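Notebook, June, packaging bench

Start 8:40. Continuing the shelf-life check on bottled drinks and carry bags for Koech. Muthoni has the old sheets, I have the new ones. Columns still don't match, so I'm copying hers over by hand.

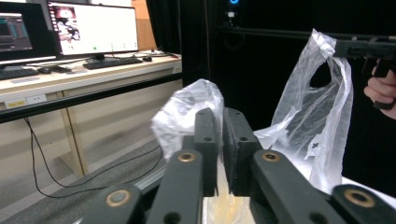
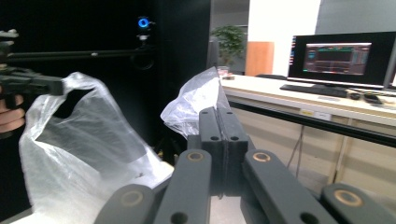
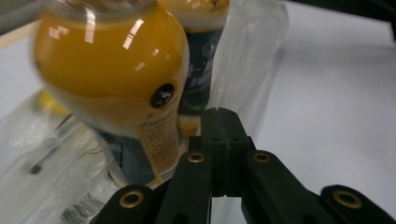

Cap torque: the tester reads high on the first pull after it sits overnight. Shabani says to throw out the first 2 readings and I agree. Did that for batch 49 and the spread came down to something usable. Batch 48 will have to be redone – I only have single pulls for it.

Haze on the light-box set is worse on the window side. Swapped the trays end for end at 10:15. Will look again after 5 days before blaming the resin.

Wodico sent the wrong liners. Box says foam, contents are foil. Mareike called them and they want the lot number, 2,218, in writing. Email sent, no answer by lunch.

Water bath drifted again in the afternoon. Thermostat knob slips on its shaft, set screw is stripped. Wycliffe has a spare from the Fovside unit if he can find it. Until then check with the glass thermometer and write the real number, not the dial.

To do:
Redo 48, three pulls each
Ask Eun-ji for the blank haze sheets
Label the foil liners so they don't get used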